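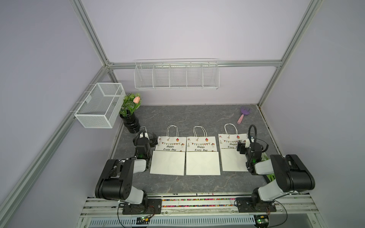

Graltholm Register Transcriber: Review for Members

Posted April 2024 by Celina Zalewska, Reviews Desk, Grovthorpe Family History Society

Last updated: 2024-08-18

Print this page | E-mail this page

Graltholm is a desktop program for transcribing parish registers, census schedules and similar handwritten records from scanned pages. It is published by Prorklow and is sold as a one-time purchase, with minor updates included. The Society was asked by several members whether it is suitable for personal research and for larger indexing projects. This review addresses both uses. The Society purchased its own copies and received no payment from the publisher.

Method of review

The program was used to transcribe the burial register of Ilie chapel, which covers 402 pages and contains 3953 entries. All pages had been scanned in color at 400 dpi. Lakshmi Sundaram and Gwion Lloyd each transcribed the full register without reference to the other's work, and Anca Stoica compared the results. The comparison was made with the program's own matching function and then by hand for every entry that the program marked as different.

Installation and first use

Installation presented no difficulty. On first opening, the user is asked to choose a record type, and the program then sets up a matching form. The burial form has fields for name, abode, date of burial, age and officiating minister. Fields may be added, renamed or hidden, but a field cannot be moved once entries have been saved. Users should therefore settle the order of their columns before starting. The Society did not do so, and the first pages of the Ilie register had to be entered again.

The page image occupies the upper part of the screen and the form the lower part. A colored band marks the line being transcribed and moves down when an entry is saved. The band can be tilted to follow a sloping hand, a feature our transcribers valued more than any other in the program. Registers with printed forms, eight entries to the page, can be handled with a fixed grid.

Handling of names and dates

The program keeps two versions of each surname: the spelling as written and a standard form used for searching. The standard form is suggested from a list, and the user may accept it or type another. The suggestions were sound for common English surnames and poor for Welsh patronymics. Mr. Lloyd reported that "ap" and "ferch" were treated as middle names throughout. The list can be edited, and members working on Welsh families should expect to spend an evening on this task before they begin.

Dates are handled with care. Dual-year dates before 1752 may be entered in either style, and the original wording is retained beside the modern form. Age at death accepts days, weeks, months and years, as well as words such as "infant." An age written with a question mark is kept as an uncertain value and remains uncertain when the data is exported – a point on which several older programs fail.

Uncertain readings are marked with square brackets in the text or with a separate confidence setting. The two systems do not communicate. An entry may carry brackets and still be listed as fully certain. We recommend that any group using the program choose one system and state it in writing at the outset.

Comparison of transcripts

The matching function pairs entries from two transcripts and lists the differences for a third person to decide. It performed well where both transcribers had the same number of entries on a page. Where one transcriber had missed a line, every later entry on that page was reported as different. Ms. Stoica was able to correct this by inserting a blank line, although the manual does not mention the procedure.

After all pages had been compared, 41 entries could not be settled from the scans and were referred to the original volume. Most involved faded ink near the binding. No software could reasonably be expected to resolve these.

Export and long-term storage

Transcripts may be exported as plain text, as a spreadsheet or as GEDCOM. The first two are reliable. GEDCOM export is less satisfactory, as each burial entry becomes a separate individual with no link to the page image. Members who intend to bring entries into a family tree program will find it easier to type the few they need. Source references are exported in full only in the spreadsheet version.

Support

Two questions were sent to Prorklow. The first, on column order, was answered the next working day. The second, on the confidence setting, received an acknowledgment only. The printed manual is clear but describes an earlier release in places.

Recommendation

The Society considers Graltholm suitable for indexing projects in which two transcribers work on the same register. For a member who wishes to extract a handful of entries for one family, an ordinary spreadsheet will serve as well and costs less.

Note to the updated version: the August revision corrects our description of the fixed grid, following a letter from Stavros Mujić. The current release also allows hidden fields to be left out of exported files. Column order remains fixed after the first entry is saved.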